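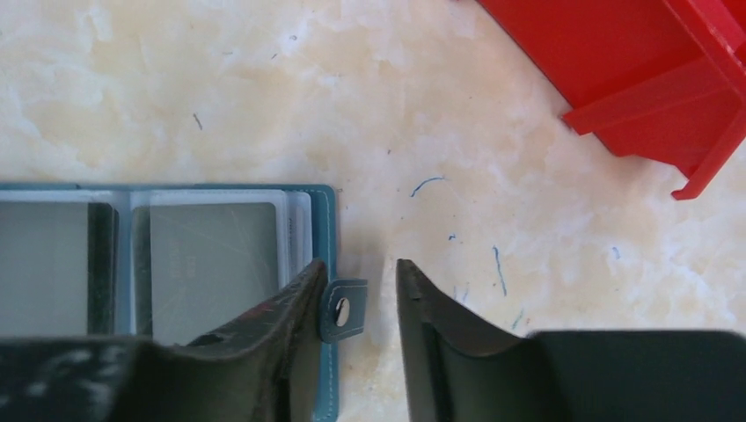

The Garnholm windstorm was a short but violent summer storm that crossed the lakeside town of Garnholm one afternoon in August, and it is still remembered there, with a certain rueful fondness, as "the big blow". It arrived from the west shortly after 3 p.m. and had spent itself well before supper, though the clean-up went on for weeks.

The worst of the damage was at the Kundeva Centre, a curling rink and community hall on the harbour road, where gusts lifted a section of metal roofing and dropped it across the neighbouring parking lot. Thirteen people were treated for cuts and bruises, most of them youngsters from a day camp and the grown-ups who had hurried them indoors, and all were home by nightfall.
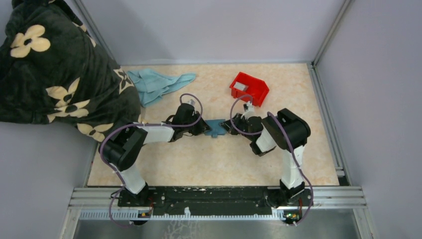 Power was lost to more than 3000 households, some of them for the better part of two days. Neighbours shared barbecues and freezer space, and the Clametti bakery, which had a gas oven and a good deal of flour to use up, baked by lantern light — an episode now marked each summer with a street breakfast.

The rink reopened after 14 months with a heavier roof, designed by the engineer Delia Furtună. A local history of the storm was later compiled by the librarian Lăcrămioara Crăciun, who gathered recollections from 18 residents, among them the rink's long-serving ice maker, and deposited the recordings at the Yang Street branch library, where they can be heard on request.

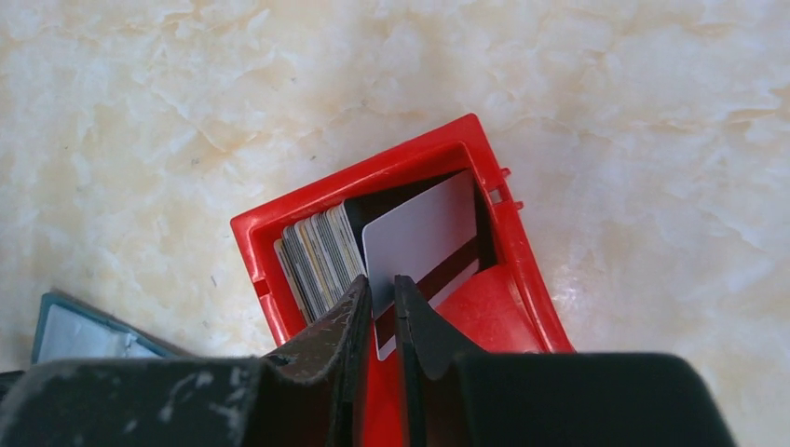
Plastic cards in a red holder.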